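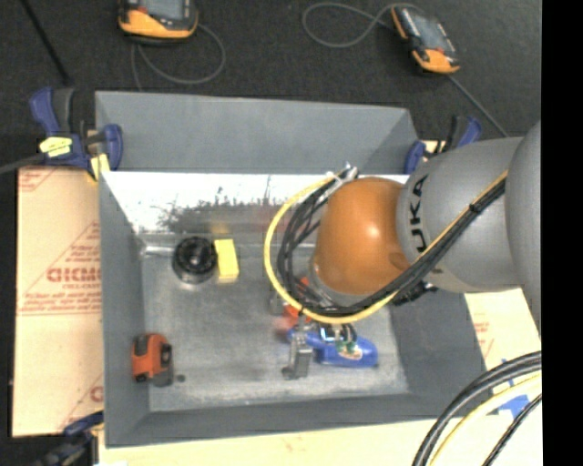

The last two per cent

Every bin-picking demo I have been invited to follows the same order. Coffee, a slide with a rising curve on it, then the arm. The arm reaches into a bin of mixed objects, lifts one out, and everybody in the room relaxes.

I have stopped watching the arm. I ask to see the log instead.

At Zapata, a small software firm that sells grasp planning to parts warehouses, the log from the week before my visit listed 464 attempted picks. The planner had scored each one before the arm moved, and it was confident about nearly all of them. It was right on 377. That leaves a gap the brochure doesn't mention, and to the firm's credit they let me read through it line by line.

What fails is mostly dull. A bare metal bin is a hard place for a depth camera. The walls throw back glare and blurred copies of whatever stands near them, so a yellow block by the wall can arrive in the point cloud with a faint twin behind it. Anything black and glossy tends to come back as a hole. Plastic bottles are worse, because a bottle on its side will roll if the fingers touch it a few millimetres off centre, and the planner has no idea that it rolled. It closes on air and reports a grasp.

Then there are the cables. An arm carrying its own sensors also carries a thick bundle of wiring along its links, and that wiring moves. Most planners treat it as a fatter version of the arm, a sort of padded sleeve, and refuse any path that brings the sleeve near a wall. Make the sleeve too thin and you snag a loop. Make it too fat and the corners of the bin go out of reach. Zapata's engineers set the figure by hand. I asked how they chose it and was told, a bit sheepishly, that they try a few.

None of this is a scandal. It's ordinary engineering, and I'd trust the field more if it talked that way in public.

What it talks about is learning. Nitelico, which sells a competing package, says its controller "understands" new objects after a short session of practice. I spent an afternoon with the product in September and would use a smaller word. Shown 66 items it had never met, it did well on boxes and other things with flat sides, and poorly on anything that could roll or sag. A tape measure gave it no trouble lying flat. Stood on its edge it was pushed across the bin three times before the software gave up and asked for help.

Asking for help is the part I came to like. The older of the two programs I tried, Trornano, has no learned model at all. It looks for parallel surfaces, checks for collisions and goes. When it isn't sure it stops and says so in plain text, with the camera view attached. It is slower. It also left me with a failure list I could read, and an operator could clear most of the stops without calling anyone.

The newer tools hide that. A confidence score of 0.91 looks like information, but a score is only useful if someone has checked it against what happened, and the two vendors I asked for that comparison sent me videos.

Jamura, a parts distributor, has gone further than most buyers. Before signing anything it wrote its own test: 181 picks from a scuffed bin under the lights it already had, with its own stock tipped in any old way. Vendors could tune beforehand but could not touch the code once the run began. One declined to take part — the bin, they said, was not representative. It was the bin Jamura uses.

I'd like to see more buyers do the same, and publish what they get, good or bad. Until then my advice to anyone sitting through a demo is to ask who filled the bin, and whether you can tip it out and fill it again yourself.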